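Wed 23 May
By Sevim Ağca
4 min read

Pendale has opened sales of a simulation kit that lets robotics teams rehearse household chores on a two-armed robot before they try them on a real one. The kit, called Osagie, comes with 342 furnished rooms and costs $800 a seat for a year.

The company has sold room models to research labs on request for some time, but this is the first time it has packaged them with a robot, a set of tasks and a scoring tool. Buyers get a download and a license key. There is no hardware in the box, and the software runs on a single desktop with a recent graphics card.

Kaan Yalçınkaya, who leads the product at Pendale, said the aim was to save small teams the weeks they now spend building test rooms by hand.

"Most groups we talk to have one kitchen in their simulator, and it is always clean," he said. "We wanted rooms with stuff in them. Things sit too close together, or they are at a height the arm doesn't like. That is where the planning gets hard."

Each room can be loaded with different objects, wall colors and floors. The user picks a task, such as clearing a counter or moving one item without knocking over another, and the kit runs it with the built-in robot or with a model the team supplies. Runs can be watched from the robot's own viewpoint or from a fixed point in the room.

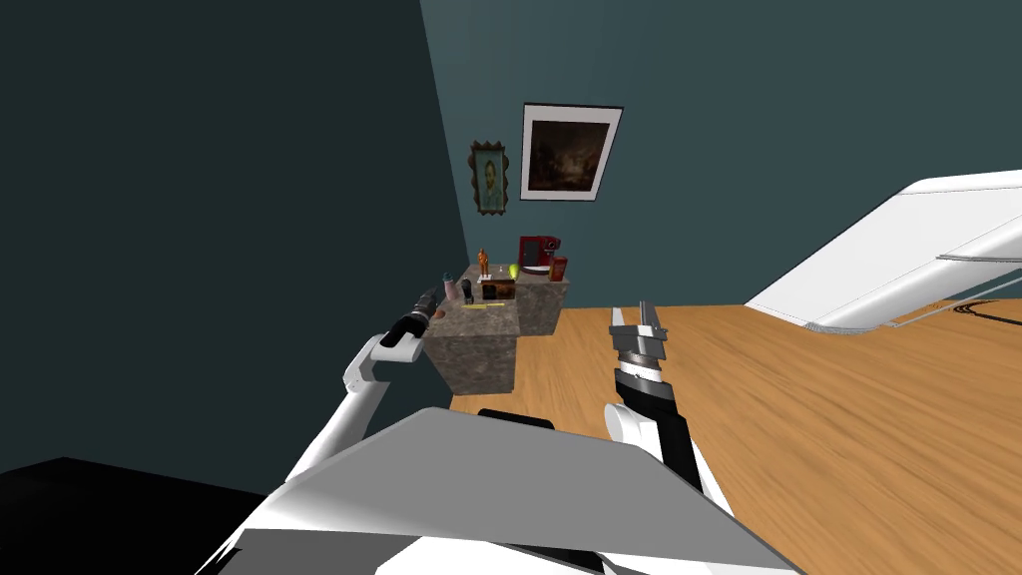
A simulated counter task, with one gripper close to a small pink bottle and the other arm's fingers pointing up.

Counter tasks make up the largest group in the first release. They are sorted into 9 levels, starting with a single object on a bare surface. The upper levels mix thin items that lie flat, such as a stick or pencil, with upright ones that tip easily. Both arms are active at every level, although a team can lock one in place if it only wants to test the other.

The scoring tool records whether the task was finished, how long it took and what the arms touched along the way. A contact that the task did not call for is logged with the time and the name of the object. Results are saved as a plain spreadsheet file, and a replay can be opened at any logged contact.

The company Prurkar, which makes sorting equipment for small warehouses, has been using an early version since November. Zübeyde Yurt, an engineer there, said the contact log had been the most useful part so far.

"We had a planner that looked fine on our own test table," she said. "In the rooms it kept brushing things with the elbow on the way in. We hadn't been checking the elbow at all, only the fingers."

Yurt was less pleased with the loading times. Switching from one room to another can take 2 minutes on her team's older machines, she said, and changing the objects in a room means loading it again from the start. Her team now runs all its tests in one room before moving to the next.

Yalçınkaya said faster loading is planned for the first update, which customers will receive at no extra cost. He did not give a date.

Some outside researchers are cautious about how far the results carry over to real homes. Reinhold Harms, who runs a robotics teaching lab in Plardale, tried the kit during a trial period and plans to buy two seats for his students. He said the rooms were detailed enough to be useful, but he would not rely on them for anything that depends on grip.

"Reaching is good, and so is getting around obstacles," Harms said. "Friction is still friction in a computer. If your bottle slides on a real counter, you need to find that out on a real counter."

The kit does not model liquids or cloth. Drawers and doors open in some rooms and are fixed in others, and the room list on the company's site marks which are which — a detail Harms said buyers should check before choosing tasks.

Teaching labs can ask for a shared license that covers one classroom. Fuad Sisay, who handles sales for Pendale, said pricing for those will depend on the number of machines. Single seats can be ordered now, and a trial version with two rooms and the three easiest counter levels is free to download.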